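Members borrowing discs, players or projectors from the Jascombe Film Library are asked to read the guidance below before first use. It replaces the sheet issued last August and applies to all 648 titles on the lending shelves, as well as to the Brultine projectors held at the main desk.

## Handling and cleaning discs

Hold a disc by its outer edge and centre hole only. Before playing it, tilt it under a lamp and look across the surface for fingerprints and dust. Most faults reported to the desk as "skipping" are cleared by a wipe.

- Use a clean, dry microfibre cloth first. Kitchen paper and shirt hems should not be used.
- Wipe in straight lines from the centre to the rim. Do not wipe in circles.
- For greasy marks, dampen the cloth with lukewarm water and one drop of washing-up liquid, then wipe again with plain water and leave the disc to dry flat on its label side.
- Do not apply toothpaste, furniture polish or window cleaner.

Discs with cracks at the centre hole must not be played. Please return them in the red sleeve provided, with a note of the player used.

## Glasses and lens cloths

Active 3D glasses are lent in pairs, each in its own pouch. The lenses mark easily. Blow off loose grit before any cloth touches them, and keep one cloth for glasses and another for discs. Viewers who wear prescription glasses should put the 3D pair on over their own and adjust the nose piece until neither presses.

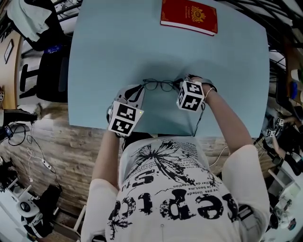 Cloths may be washed at 40 degrees without fabric softener and dried on a line. A cloth that has been dropped on a carpet should be washed before it is used again. Trokine lens spray is supplied with each set of 3D glasses; it should be sprayed on the cloth, never on the lens, and kept away from the projector altogether.

## Setting up a projector at home

Place the projector on a firm, level surface with a clear space of at least 23 centimetres behind the air outlet. A bookshelf is seldom suitable. Where a table is used, run the mains cable down the back and along the wall, and tape down any length that crosses a walkway.

1. Put the screen or sheet up first and the projector second.
2. Switch on, and allow 6 minutes for the picture to settle before adjusting focus.
3. Move the projector itself to square the picture. Keystone correction softens the edges and is best left for small errors.
4. Focus on the credits or on a menu page, as fine lettering shows faults that faces do not.

A plain white bed sheet will serve as a screen if it is ironed and stretched from all four corners - bulldog clips and a curtain pole are usually enough. Blackout lining, sold by the metre, gives a brighter picture and hangs flatter. The Vlachopoulos folding frame may be borrowed for sheets up to 68 inches wide, measured across.

## Light in the room

Stray light spoils more home screenings than any fault in the equipment. Draw the curtains and close the gap at the top with a rolled towel. Lamps behind the audience may be left on low, but any fitting that hangs between the projector and the screen should be switched off and, if it can be done safely, tied back or raised.
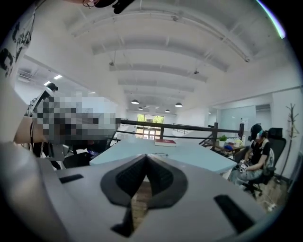
*Pendant lamps beneath a white ceiling.*

Glossy pictures, mirrors and glass cabinet doors near the screen should be turned or covered. Members with pale walls may find that a dark throw hung on either side of the screen makes a marked difference to night scenes.

## After the film

Leave the fan running until it stops by itself, and only then unplug at the wall. Do not carry a projector while it is warm. Coil cables loosely, in the direction in which they already lie, and fasten them with the strap supplied - elastic bands perish and leave a residue on the sheath.

Wipe the remote control with a barely damp cloth. Remove the batteries if the set will stand unused for more than a fortnight.

Discs should go back in their own cases, label side up, with the lending slip inside the lid. Cases with broken hubs can be exchanged at the desk without charge.

Revised Jun 3, 2025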